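What the gripper money is going on

Posted 13 September 2025

I said last time that I would write down the equipment plan once the numbers had settled. They have mostly settled, so this is it.

The bench work for next year is soft packaging. Bags, film, pouches, the sort of thing that changes shape when you pick it up. We have a decent arm already, bought second-hand from Mulley when they closed their Brokwood site, and it does not need replacing. What we are short of is everything on the end of it, plus enough hand-held grippers for people to record how they do the job themselves.

I had a budget of £800 for hand-held units and spares. My first spreadsheet came to well over that because I had priced everything as if it were for the arm. A gripper that a person holds does not need a motor, a controller or a cable that can bend all day without breaking. It needs to close properly, open again, and not hurt your hand after an hour. Once I took the motors out of the sums the plan began to look possible.

I got quotes from two places. Vukeo sell a finished unit and will send it ready to use. The other option was to buy plates and brass eyelets and put the linkages together ourselves. The parts for one home-built unit come to £58 if you order enough of them at once. That does not include labour, and I have learnt to be suspicious of any quote of mine that leaves out labour. Anca Dumitrescu built the first one and it took her most of a day, a good part of it spent getting the pivots to move freely without being sloppy. She thinks the next one will be quicker. I have put it down as the same again.

We are going with home-built. The Vukeo one is well made and I would have no complaint about using it, but if a link snaps you send the whole thing back and wait. With ours we cut another link. I asked about lead times too, and theirs was 21 working days for a repair, which would leave us stuck in the middle of a recording week.

The order is for seven sets of parts. I don't expect all of them to be in use together. A couple will be stripped for spares sooner or later, and one should stay as it is so we have something to check the others against when they start to wear.

The thing I got wrong in the first draft was the finger tips. I had put in a single line for "tips, assorted" and left it at that. Tips deserve a proper line of their own. A hard, flat tip is fine on a cardboard box and poor on thin film, where you need the two faces to meet evenly or the plastic slides out sideways. Rubber pads help but they wear, and on the cheap ones the glue gives up before the rubber does. I have now allowed for two kinds of pad and a tube of better adhesive.

I also changed my mind about which bags to buy. I was going to order one size in a large box, as it was the cheapest way to do it. Anca pointed out that we would end up very good at one bag. We are now getting a mixed lot, thin and thick, clear and cloudy, and a few with handles. It costs more per bag and I have stopped worrying about it.
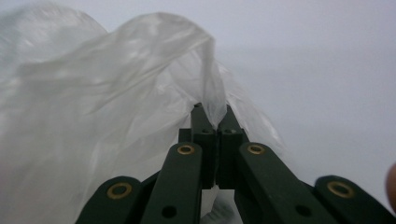 Thin film is also the reason I have kept some money back for lighting. White plastic over a pale surface is hard to make out, and the edges are the first thing to go. I would like to try a darker bench cover and a lamp set low to one side before anyone talks me into a more expensive camera. A length of dark cloth is cheap. If it does nothing, we will have a tablecloth.

Things that have been cut from this year's list: the second arm mount, the tool changer, and the nice chairs. The tool changer may come back. It depends how often we swap tips on the arm, and at the moment I would be guessing. Anca is keeping a note of every swap until November and we will look at it then.

The parts order goes in this week under the Dumitrescu account, because hers has the trade discount and mine does not. I still need to ring the supplier about the eyelets, as their website lists two depths under the same part number and I would like to know which one turns up in the bag.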